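Cyprian Olszewski
Wednesday, June 26, 2019

OK, a pillow thread. I have opinions about one checkered pillow and you all made the mistake of asking what I was working on this week.

Quick background for the new people: I sew small soft stuff in the evenings (pillows, pouches, a lot of dish cloths when I'm tired) and I write up the ones I like for our little newsletter, Saltodard. It has 1,601 readers now, hello to every one of you, please keep sending me fabric scraps.

So the pillow. Black and white squares, BIG squares, in a fuzzy plush that gets all over my sweater. I wanted it on a wood-look surface because orangey wood next to black and white makes me so happy, and the light blue cloth came along because I can't leave an all black and white thing alone. It needs one quiet color near it!

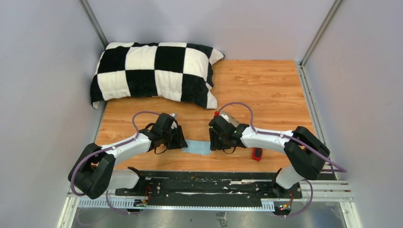
Saltodard, Issue 5, p. 5

Look how nice and flat it lies there. I stuffed it light on purpose. My first checkered one was packed like a brick and you couldn't have napped on it if someone paid you.

Somebody's going to ask about the corners so let me get ahead of it. I round them. I trace a jar lid from the kitchen, cut along that, and clip little notches in the seam before turning. With a fuzzy fabric a sharp corner just turns into a lump with hair on it.

About the squares. Big ones are forgiving if you're piecing by hand, small ones are a nightmare in plush because the pile creeps while you sew. Pin more than you want to. Then pin again. I baste too, with ugly orange thread so I can find it later, and I still lost a piece of it in there somewhere.

Someone in the replies last time asked whether you can buy fabric that's already checkered and skip the piecing. Yes!! Please do! Nobody at the door is checking your papers. Just make sure the squares run straight with your cut edge, or the whole pillow looks like it's sliding off the couch.

Fabric questions always come in so: the shop I go to is Zalier, the one by the bus depot, upstairs. The remnant bin is on the left when you get to the top. They close early on Sundays and I have stood outside that door more than once.

Now the blue cloth. I like a thin soft thing next to a thick soft thing, and light blue is what I reach for every time. My sister says my whole apartment looks like a dentist's waiting room and I've decided that's a compliment.

If you want to do one, hem it narrow. Fold, press, fold again, press, stitch close to the edge. A wide hem on a small cloth makes it stiff and it won't drape over anything, it just sort of sits there looking offended.

Back to the pillow though, because my favorite thing about plush is that it never stays neat. Give it a wall to lean on and it goes a bit rumpled, one edge folds down, and suddenly it looks like a pillow that lives with people.
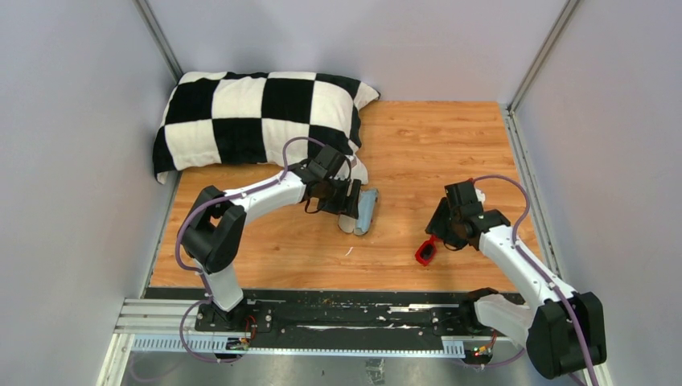

Pillow at the back, blue cloth down in front, and a small spot of red.

I love the red, by the way. Such a tiny thing and my eye goes to it every time. I'm now seriously thinking about red piping for the next one, or maybe one red square in the middle of all the black and white. Too much? Tell me if it's too much. (I'll probably do it anyway.)

Washing, before I forget, because I got three messages about this. Cold, gentle, inside a pillowcase, and then air dry it flat on a towel. Do not put plush in a hot dryer. I did that to a gray one I made for the Tavares place and it came out feeling like an old bath mat.

When it's dry, go over it with a soft brush, the kind for baby hair is perfect, always in the same direction. The black squares show every bit of lint on earth, so keep a roller nearby if you have a cat. Or a roommate with a cat. Or a white towel.

Next up is a long one for the window bench at Lukham, same squares but in a smoother fabric so I can get some of my life back from the lint. I'd like to have it finished by September. The bench is deeper at one end than the other, so I'm drawing the pattern on taped-up grocery bags first and swearing a little.

If you've made anything checkered lately, post it under here, I want to see! Crooked ones especially. And if anyone has red piping they're not using, my messages are open.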